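Work and Technology, Unit 6: When the Bench Gets Arms

Reading before class: the Grolla case packet, first half. Bring your notes on the Inard repair depot as well, we'll need both.

Last week we looked at conveyors and fixed machines, the kind that do one motion forever. This week is the fun part! We're moving on to arms that share a workbench with ordinary stuff: small parts, tools, a rack of equipment, a cabinet at the side. A bench like that was always a person's territory, and once arms are mounted on it the whole day gets rearranged around them.

The Grolla packet is about a depot where technicians pick up small items, set them down, sort them and plug them into racks. Before anyone bought hardware, the depot worked the job out in simulation, and the technicians were asked to sit in. Keep that in mind when you get to the discussion questions.

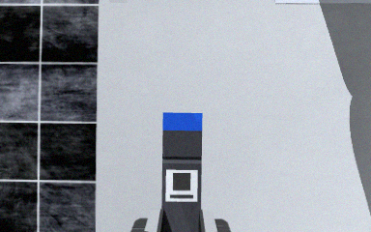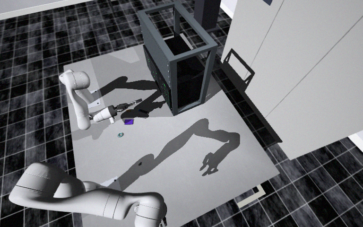
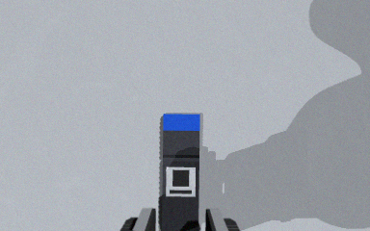 Furau, April

Simulated views of the bench work, two of them close in on the gripper and one taking in both arms and the rack.

What changes for the people

Start with the word "pick." On the old job sheet it was one line. To plan it for an arm, the Grolla technicians had to spell out where a part lies, which way it points, how much room there is on either side of it for the fingers, and what to do if it's been bumped. They ended up with 50 written steps for work they used to teach by standing next to someone. I love this part of the case. People who had done the job for years found they disagreed about how it was done, and some very good arguments came out of it (packet, page 7).

Second, the hours. Fewer minutes handling parts, more minutes preparing the bench, checking results and dealing with whatever the arms set aside. In the trial week the log shows 917 handling tasks, and the shift leads spent most of Friday reading through the ones that had been flagged. Is that a better job? The technicians split on it. Several liked getting off their feet. Others missed having something in their hands, and said the day felt longer.

Third, pay and titles. Inard wrote a new grade for bench supervisors before its arms went in. Grolla waited until after. Compare the two timelines and look at who applied for the new roles in each place.

Terms to know

Task analysis: breaking a job into steps small enough to teach or program.
Exception handling: what happens to the items the machine can't finish.
Tacit skill: know-how people have without ever having written it down.
Dalsgaard grid: the chart from Unit 4, with tasks down the side and who does them across the top. Fill one in for before and one for after.

For discussion

Pick a job you've had, any job. Which single task would take the longest to write out for an arm? Try the first ten lines or so and bring them along. Messy is fine!

Who at your workplace would get the exceptions, and would they be paid for it?

Next time: scheduling software, and the second half of the Grolla packet.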